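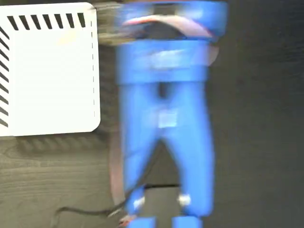
Plate Shape and Portion Size in the Cloketley Dining Hall
Teodora Đorđević and Omid Akbari

Our project looked at whether the shape of a plate changes how much rice people serve themselves. We got the idea from the Hidwood cafeteria, which switched from round plates to square ones in September and then started running out of rice before the end of lunch.
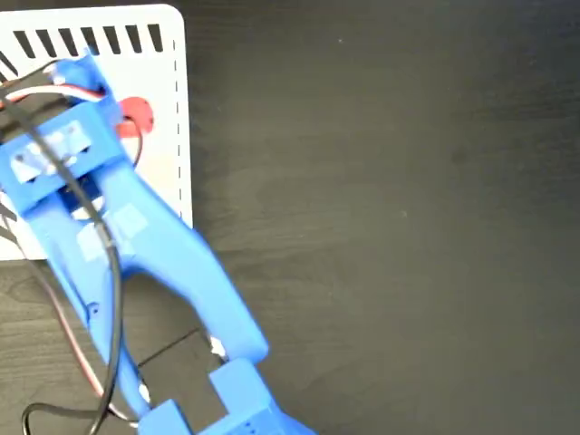
Most of what we read before starting was about the size of plates. Shape gets less attention, and color contrast is usually treated as a separate question. A white rectangular plate with rounded corners stands out sharply on a dark wood-grained table, and a red round item on it stands out again. We wanted to keep that kind of contrast out of the results, so both of our plates were white and both were used on the same pale trays.

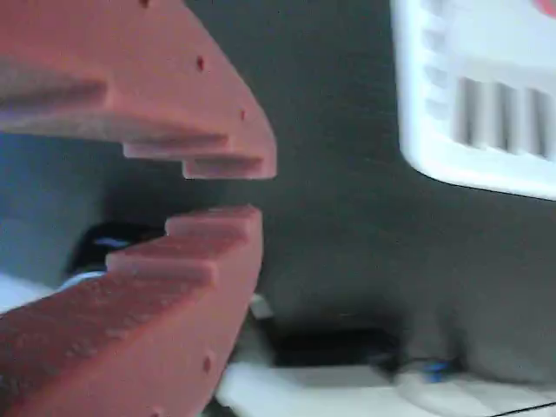

Method

We asked 50 students to serve themselves cooked rice from a pan. Half used a round plate and half used a rectangular one with the same surface area. We weighed each plate before and after serving on a Kozma kitchen scale. Students were told the study was about the taste of two kinds of rice -- we explained the real purpose afterward.

Results

The average serving on the round plate was about 100 grams. On the rectangular plate it was 8 grams more. The spread within each group was much larger than that, so we can't say the shape caused the difference.
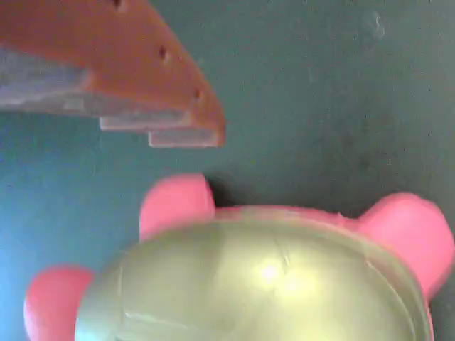

Last changed: January 4, 2024

Problems and next steps

Some students came straight from practice and were hungrier than the rest. We didn't ask when they had last eaten, and we should have. The pan was also fuller for the first group. If we repeat the study at Anari Hall, each student will serve once from each plate, with a week in between, and we will refill the pan every time.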